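The brochure for the Bistik hand gripper says it is "ready out of the box." I've looked after one at Whitelaw since January, and I'd like to know whose box they mean.

My complaint is with the pads. Each finger carries one, and the maintenance sheet gives them a single line: inspect every 540 cycles. Inspect for what? Fuzz? Glaze? A lifted corner? Ciarán Doherty wipes his down with a damp cloth and calls it done. Fatima Bashir pulls hers off, cleans the seat underneath and checks the pivots for play before anything goes back on. They both sign the same sheet.

I'm with Fatima, and fleece is why. Metal blocks and plastic cups will flatter a badly set pair of fingers for weeks. Soft cloth won't. It folds into the gap, it sheds, and if one pad leans more than its partner the cloth creeps toward the weak side.

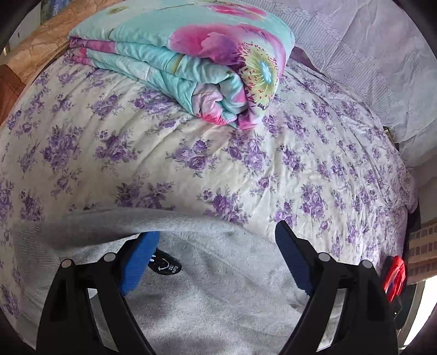

*Blue pads against grey fleece, with the floral quilt and folded blanket beyond.*

The sales answer is that software will take up the slack. Maybe. I've heard that about three machines now, and every time somebody still ended up with a hex key and a bad back. A correction in code for a finger that's out of line is one more setting to forget when the finger finally gets straightened.

So I'd drop the cycle count. Put down what a worn pad looks like, how much play is too much, and who gets to say stop. Makis Bakalis tells me a new sheet is coming. It had better be longer than one line.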